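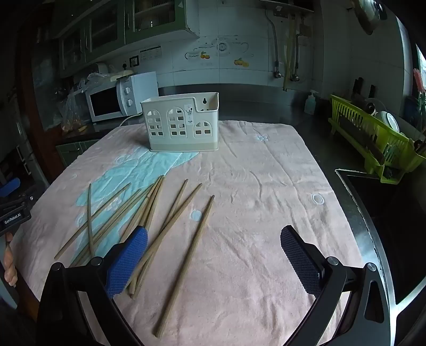
A reader of the handout wrote back before I'd even booked the train: surely everyone just stands them in a mug and gets on with their life? Fair point. I'd like to keep that objection in the room for the next while, as I half agree with it.

Slide 1. Say hello, say which talk this is (they've put me after the Posness people, who will have sold everyone a drawer system). Title is "Does it need a holder?" Chopsticks tonight, but swap in spatulas if you like.

Slide 2. What the shops claim. Read out the Fondum leaflet slowly: "a home for every utensil". Pause. Ask who has ever felt their utensils were homeless. Don't wait too long for the laugh, it died in Drasten.

Slide 3. Back to the opening picture. Bamboo sticks on a pink towel, the holder standing at the far side. It's a rectangular caddy with little arched windows cut in the front, like a house. I'll admit I like the windows. Whether I'd pay extra for them is another matter. Point at the hanging hole at the lower end and ask how many people have a hook where they'd want one. My guess is very few.

Slide 4. The towel question. Plenty of advice says lay them out flat on a cloth first, then stand them up. I've never seen a proper test of this. People repeat it because their mum did it. Mine did too – I still do it, and I couldn't tell you whether it helps.

Slide 5. Tips up or tips down? Expect an argument. Up is easier on the tips and worse for whoever reaches in. Down hides which end is which. I go tips up. Move on before the man at the back gets started (there is always one).

Slide 6. My own effort. I tidied one kitchen for 11 weeks and wrote down every time I had to hunt for a matching pair. 86 hunts. Most were in the weeks with the smart divided box from Eren. Say clearly that this is one kitchen and proves very little. Somebody will quote it anyway.

Slide 7. What I'd do. Throw out the split ones. Keep as many as you'd lay for a full table, plus a pair for cooking. Use any upright thing with holes at the bottom, and wash the thing itself now and then.

If time is short, skip slide 5. Questions till half past eight, then stack the chairs.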